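Keeping Shop: an evening course in small retail
Sedthorpe Adult Learning, handout for session 5
Shelves, facing and the snack bay

Welcome back! Last time we did the till and the float, which I know was a slog. Now for my favourite part of the whole course, the shelf itself. I could talk about shelves all night, and some of you will say I did.

A few words first, as we'll be using them until the end of term.

Facing: one pack at the very front of the shelf with its front panel towards the shopper. Three packs one behind the other make one facing.
Block: two or more facings of the same product side by side.
Fronting up: pulling stock forward so that the front row is full. Some shops call it pulling forward or dressing.
Rotation: older dates to the front, newer dates behind.

Bagged snacks are a wonderful thing to practise on, much better than tins. A tin stays where you put it. A bag slumps, leans on its neighbour and slides forward, and a stand-up pouch only stands up properly if its base has been opened out. Run your thumb along the bottom fold before it goes on the shelf – it takes a second and the whole row looks better for it.

Colour does a lot of the work as well. Many makers keep one layout for the whole range and change the colour with the flavour, so a regular customer is looking for "the purple one" long before reading any words. Look at Balaji Wafers: purple for Aloo Sev, orange for Tikha Mitha Mix, the same blue oval at the top of both.
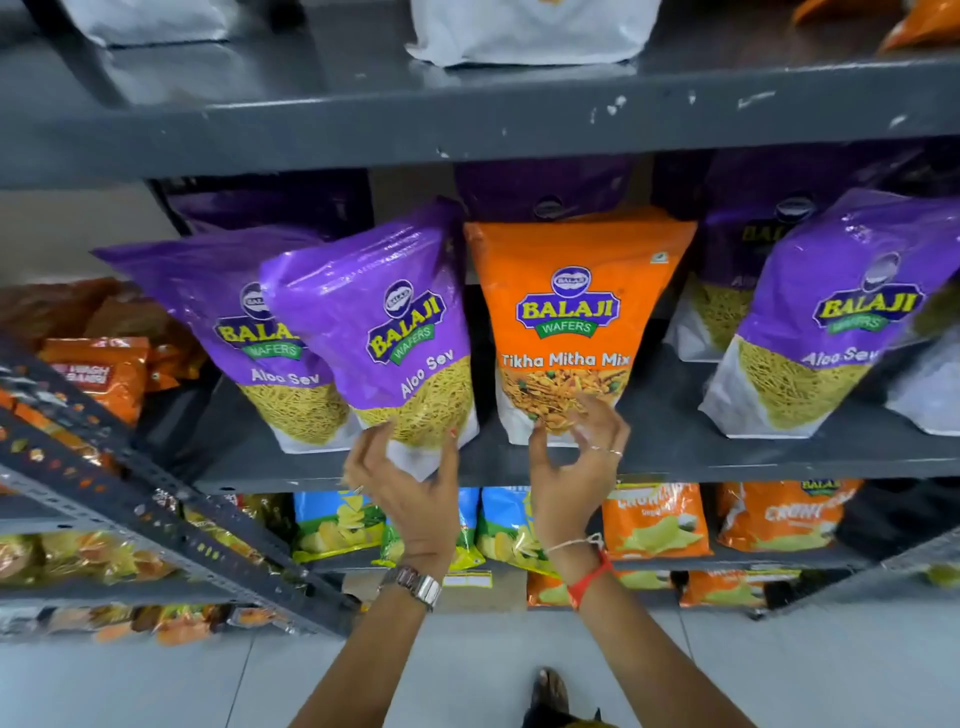

Doesn't a mixed row like that sell better, though, because people notice the odd one out? It's a good question from the October group and I've kept it in the notes ever since. My answer is that a contrasting colour does catch the eye, and I love using it where two blocks meet. What I'd avoid is a lone facing in the middle of another product's block when there's a proper home for it elsewhere. Shoppers who want it look in its home, find a gap and think you've run out.

Deep shelves are the next thing. The back row of any lower or middle shelf sits in the shade of the shelf above, and dark packs vanish there completely. Walk your bay once a day at a crouch. It's surprising what turns up!

Now handling. Fried noodles, lentils, flakes and peas don't like being squeezed, and a bag of crumbs comes back to you as a complaint. Take a pouch low down, one hand to each side, and let your palms carry the weight. Lift it clear of the shelf lip, check the date and the seals, then set it down base first. Dragging it by the top corner creases the panel you most want people to see.

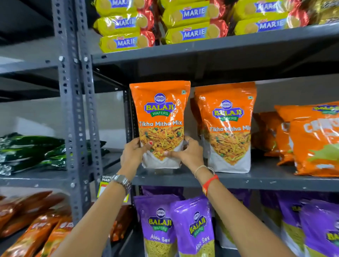

Two hands is fine until there's a delivery of 40 cases and a queue, one of the Skenness shopkeepers objected, and she had a point. At that pace use one hand for the light chip packets and keep both for the heavier pouches. Crisps are mostly air anyway and will forgive you a bit.

Slotted metal shelving is lovely stuff for a small shop, by the way. You can move a shelf up or down to suit the stock. Leave enough room above a pouch to get your fingers over the top, and empty the shelf before you touch a bolt.

For the practical: each pair gets one bay and a mixed crate. Sort by product, sort by date, fill from the back, then front up. Step back to the door and look. Then swap bays with another pair and shop each other's shelves with a list.

Before next session, please visit any shop near you and sketch one snack bay, marking each block by colour. Rough pencil is fine. Bring the sketch along, and wear something you don't mind getting dusty, as we start on the stockroom.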